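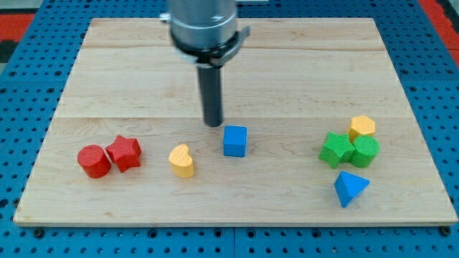
The arm over the wooden board, pusher rod just off the surface, all eight blocks out.

Masotham Robotics Club list archive

Search the archive Search Clear

We use cookies to keep you signed in and remember your thread view. OK Settings

Subject: Re: [club] pushing task, block set and what to try next
From: Heledd Rees
To: club list

Hi everyone,

Chathurika asked a lot of good questions last night and I started answering them one at a time and then realized I was writing a whole email, so you're all getting it! Her message first, with my answers in between.

Chathurika Haque wrote:
> Hi Heledd, I missed the last two meetings (midterms, sorry) and I'm
> trying to catch up before the January demo. Are we still doing the
> sorting task with the suction cup, or did that get dropped?

Dropped for now. We're pushing. The arm has a plain black rod on the end and it slides blocks around on the board, and I have to say I was the biggest skeptic in the room and I'm completely converted. With suction, half our time went into the cup and the hose. With the rod there is so much less to go wrong that we get to spend the evening on the interesting part, meaning how the thing decides where to push from. Sioned still has the cup in her drawer if anybody misses it.

> And which blocks? The wiki says cubes only.

The wiki is old, I'll fix it (or you can, you have the password!). We have eight now, two each in red, yellow, green and blue, and the shapes are mixed up across the colors on purpose. Red is a star and a cylinder. Green is also a star and a cylinder. Yellow is a heart and a hexagon, and blue is a cube and a triangle. So if somebody types "push the star to the left" the program has to come back and ask which star, and if somebody types "push the heart" it should just go. Valdir set that up and it has turned out to be a fantastic test. Owen, our planner, got it wrong 14 times out of the first 20, nearly always by grabbing the red one and charging off without asking. Now it asks. Sometimes it asks about the heart too, but we'll get there.

> What does a trial look like? I'd like to write the logging part but I
> don't know what counts as one.

Yes please write the logging part!! A trial is one typed instruction. The rod comes down close to the board, well clear of any block, and that's the start pose. Then the instruction goes in, the arm makes as many pushes as it wants up to the limit, and it lifts when it thinks it's finished. Please log the instruction exactly as typed, spelling mistakes and all, plus the start and end position of every block, including the ones it wasn't supposed to touch. Those matter a lot, because our most common failure is getting the right block to the right place and shoving a neighbor halfway across the board on the way.

The tight group on the right side is what I'd look at first. Yellow hexagon at the back, green star and green cylinder in front of it, and the star and cylinder touching. Try asking for "green star next to the blue cube" from there. You can't go straight at it from the right because the cylinder is in the way, and the planner has to work out whether to come around or move the cylinder first. Dwynwen thinks it should always clear the cylinder first. I think coming around is prettier. We have agreed to let the numbers settle it and so far the numbers aren't on my side.

> Do the blocks slide okay? I remember them sticking.

Much better. The stars are the fussy ones, since a push on a point spins them and a push into the notch between two points carries them along nicely. The cylinders roll off the side of the rod unless you hit them dead center. The heart is my favorite to watch, it sort of swings around its point and then behaves itself. If you want to do something useful with an hour, make a little table of which side to push each shape from. Valdir has one in his notebook but I can't read his writing (sorry Valdir).

One thing about the board: please don't shift it. The camera calibration is done against it, and if it moves by even a little then every position in your log is off and we lose the evening. If you think it's been bumped, run the calibration script again before your first trial and say so in the notes column.

> How many trials do we need before the demo?

We said 100. We have 28 good ones. I know how that sounds, but they go fast once two people are on it, one typing and one putting the blocks back. Skendora, the folks lending us the arm, want to see the log too, so let's keep it clean.

For the demo I'd love to let visitors type whatever they like. Sioned would rather have a list of instructions to pick from. Reply with what you think. My worry is that a list makes it look canned, and the best moments we've had were with strange requests. "Put the pointy ones together" was a great one, and we argued for ages afterward over whether the triangle counts.

Also, could whoever has the Trivanari cable bring it back? It's the short one with the tape on it.

See you at 6:30,
Heledd

Replies (3)

Valdir Conceição
My writing is fine. The table is on the second page, the arrows are push directions. I'll type it up. And the triangle counts.

Dwynwen Gittins
Clear the cylinder first! Also voting for letting visitors type anything, with a cap on the number of pushes so one person can't tie it up all afternoon.

Chathurika Haque
This is great, thank you. I'll do a row per block per trial, so eight rows each, and a separate sheet for the instructions. Can I come early and borrow someone to put blocks back?

Get the club digest by email Enter your address Subscribe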